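Ekpo House Winter Readiness Walk-Through
Guest rooms, laundry, coat loan closet
Date of check: September 19, 2023
Checked against: Kesside Lodge house sheet, 59 items
Result: pass, with 3 items to fix before January

Comments are under each item. Anything marked OK with no comment is really fine, I just had nothing to add.

ENTRY AND HALLS

1. Front door closes and latches without a push – OK
Wonderful. Last winter this door had to be leaned on. The new closer is set just right and even a child can open it.

2. Boot mats flat, no curled corners – OK

3. Hall lights, both switches – OK

4. Stair treads and handrail – OK
Handrail is rock solid top to bottom. I pulled on it hard. Whoever moved the bottom bracket into the stud did lovely work.

5. Exit path clear to the back door – FIX
Two folding chairs and the Domix floor fan were parked along the wall. Moved them to the shed while I was there, but they need a real home for the season.

GUEST ROOMS

6. Smoke alarms sound on test – OK
All of them, loud and clear. Batteries dated with marker on the inside of the cover, which I love and would like to see everywhere.

7. Carbon monoxide alarm, upper hall – OK
Good until next year by the label. Put the replacement on the January order.

8. Windows open, stay open, and lock – FIX
Room at the end of the hall: the sash drops if you let go of it. Everything else slides beautifully. Please keep that one locked until the cord is replaced.

9. Space heaters – OK
None found, and none wanted! The radiators had every room comfortable inside the hour.

10. Bedding and curtains clear of radiators – OK
Remember this one when beds get moved for families. A bed can creep toward the wall over a few weeks of people sitting on it.

11. Outlets and lamp cords – OK
No cords under rugs. One lamp had a loose plug, swapped for a spare.

COAT LOAN CLOSET

My favorite part of the whole building. Guests arrive from warm places with a sweatshirt and a brave face, and they go out the door dressed for snow. Each coat gets opened out flat on a bed for its check. On a hanger you miss the seams under the arms every time.

12. Shell and stitching – OK
Run a thumb along every channel on the padded ones. If the filling has slid to one end, tumble it on low with a couple of clean tennis balls and look again.

13. Buttons, snaps and zippers – OK
Tug each button. Sew on anything that wiggles now, while there's still time and thread. Zippers on the two Ruser parkas were stiff, so I rubbed them with candle wax and now they fly.

14. Cuffs and collars clean – OK

15. Pockets emptied – OK
Ski passes, a mitten, one very old granola bar.

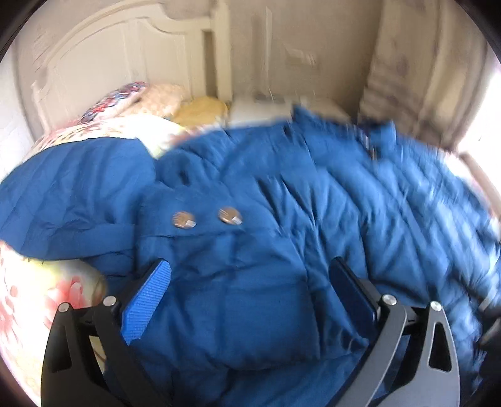 Item 12: blue quilted jacket laid out on the bed.

16. No drawstrings at the neck on children's sizes – OK
Checked every one. If a donated coat comes in with a neck cord, pull the cord out before it goes on the rail.

17. Closet rail and brackets – OK
Rail is rated for 400 pounds on the maker's tag and we are nowhere near it. Still, spread the heavy coats out along the length.

LAUNDRY AND BOILER ROOM

18. Dryer lint screen and duct – FIX
Screen is spotless. The duct behind the machine has a soft spot where it bends, and I'd like rigid pipe there. The part is cheap and the job is an easy morning.

19. Washer hoses – OK
Braided, no bulges, shutoff turns easily.

20. Boiler area clear on all sides – OK
The tidiest boiler room I've walked into this year. Hour meter reads 2,665, written in the log.

21. Fire extinguisher, gauge in the green – OK

Items 22 to 59 (kitchen, grounds, roof) are on the second sheet – all OK.

FOLLOW-UP

Item 5: find a storage spot for the chairs and fan.
Item 8: new sash cord, end room.
Item 18: rigid duct behind the dryer.

Initial each line when the work is finished and leave the sheet in the red folder by the phone. I'll recheck these on the January visit, and I'm bringing more coat hangers.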